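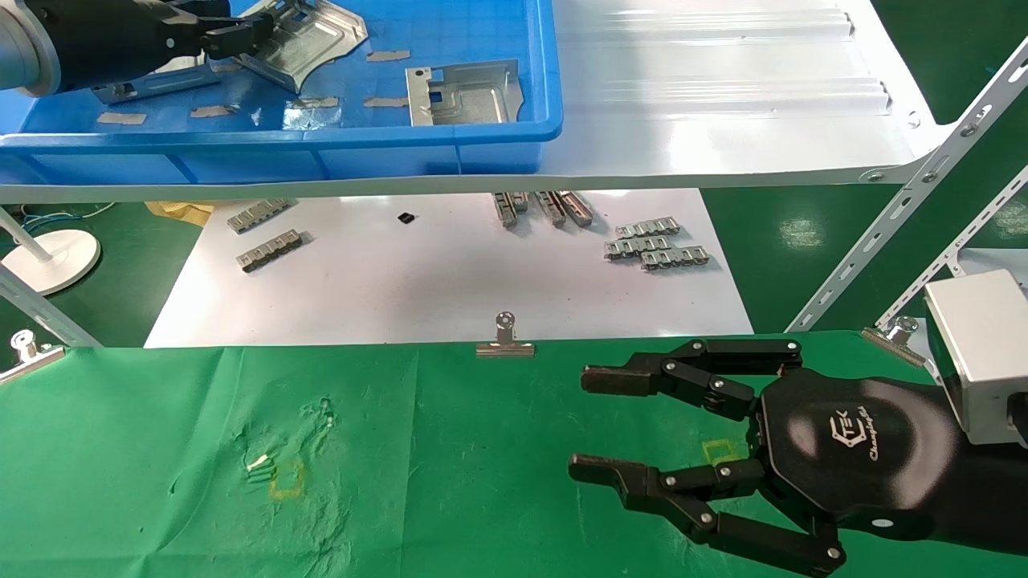
How to write a short history of a settlement for a local gazetteer

This guide covers entries of 300 to 825 words on a village, hamlet or small town. It follows the house format used for the Nekberg District Gazetteer, and most of it applies to similar works.

1. Fix the place

State what kind of settlement it is, then the parish or township, the district and the county or region, in that order. Add the river or main road if there is one. Use the present administrative names in the opening sentence and leave the older units for the history section. Boundaries that have moved should be given with the year of the change.

2. List the names

Collect every recorded form of the name from maps, deeds, parish registers and postal lists. Enter each with its earliest date and source. Porkora, for instance, appears under five spellings before the railway timetable settled the matter. Do not correct a spelling to match the modern one. If the origin of a name is disputed, give both accounts and say who put them forward.

3. Establish the first settlement

"Settled", "founded" and "incorporated" are different events and often lie decades apart. Record them separately. A land grant shows that a plot was allotted. It does not show that anyone lived there, so look for a tax roll, a burial or a mill lease to support the date.

4. Work through the institutions

Post office, school, place of worship, mill, railway station, bank. For each, find the opening date, the closing date and any move of premises. Trade directories are usually a year behind, so treat a first appearance in one as a latest possible date.

5. Population

Quote census figures only, with the census year. Check whether the count covers the village or the whole township. In the Pluritz entry the two were mixed in the first draft, and the village seemed to lose 80 per cent of its people in a single decade.

6. Write and cite

Keep to the past tense for history and the present for geography. One source per claim is enough if it is a primary one; otherwise give two. Place references at the end, numbered in order of use.

Drafts for the northern sheets go to Stavros Stojanović by the end of September. The Softić entry may be used as a model for layout, but its population table is out of date.

Page last revised: Monday, August 15, 2022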